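About Vostlow

Reading time: 2 minutes

Vostlow is a small shop in Corby which sells tea, spices and dry snacks by post. It was opened by Sharada D'Souza and Ajith Kamath, who had been neighbours for eight years and were always asking each other's relatives to bring things back from Mangalore. In the first October we sent out 221 parcels. Most of them were pepper. 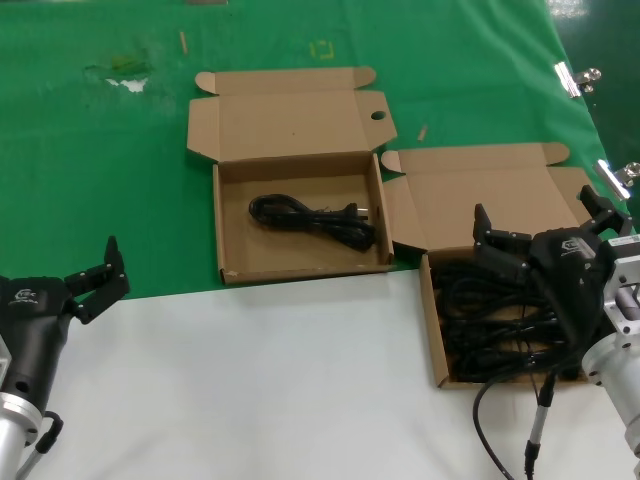 Our pepper and cardamom come from the Shenoy family, who dry them in the sun and grade them by hand. We buy one harvest at a time. When it is finished we write "finished" on the website and you must wait, and we are sorry for this.

Malathi Pillai makes the blends. Her sambar powder was changed many times before all of us agreed on it – Ajith still finds it too mild. Tsutomu Shimada joined us later to look after the green teas, and he answers all letters about brewing, also the long ones.
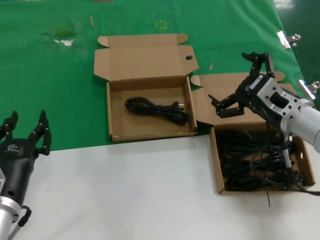 Today we keep 205 products in the list. Orders which arrive before noon leave us the same day, and Lech Jabłońska will reply to you if something is late or missing. Please write to him in English or Polish. You are also welcome to visit the shop, but kindly ring first – the parking is shared with the bakery.

Recent from our journal
How to keep curry leaves in winter
Three teas for people who dislike green tea
Why our cardamom is not bright green

Contact us | Delivery and returns | © Vostlow, Corby | Back to top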